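I gave up on the language app in December, on day 107, somewhere between a train I was supposed to be catching and a turtle that was supposed to be drinking milk. The app is called Fuseo. It had an opinion about me every evening at nine, and the opinion was that I had let it down.

When I signed up I wanted to be able to order lunch in Rostby without pointing. We go for a week each year, and each year I point. By the end of the first month I could say that the uncle was in the library, and that the shirts were expensive. I could not say soup. Soup was in Unit 30, and Unit 30 was behind a review of the uncle.

What kept me going was the score. I had 1048 points, which put me third in a league of strangers, and I started doing lessons in the parking lot at the Penrose supermarket so that I wouldn't slip to fourth. I did the easy ones, of course. You get the same points for "the boy has a hat" as you do for the past tense, and I am not a fool. I must have told that phone the boy had a hat on every day of the fall.

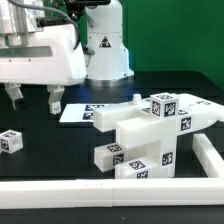

Then I missed a night. We were on the way back from Zandham, the car had a flat, and by the time I was home and had washed my hands it was 12:20 in the morning and the streak was gone. I expected to be upset. I had a sandwich and slept very well.

Since then I've been using a phrasebook from the thrift store, which cost 3 dollars and has never once sent me a message. Somebody has underlined "Where may I have my trousers pressed?" in green ink, twice. The food section is four pages long and soup is on the first one. I have it down cold, along with bread, the bill, and a kind of fish I don't like but can pronounce.

The app still writes to me. Last week it said the uncle misses me. I haven't answered, mostly for lack of vocabulary.

Contact | Copyright, all rights reserved | Back to top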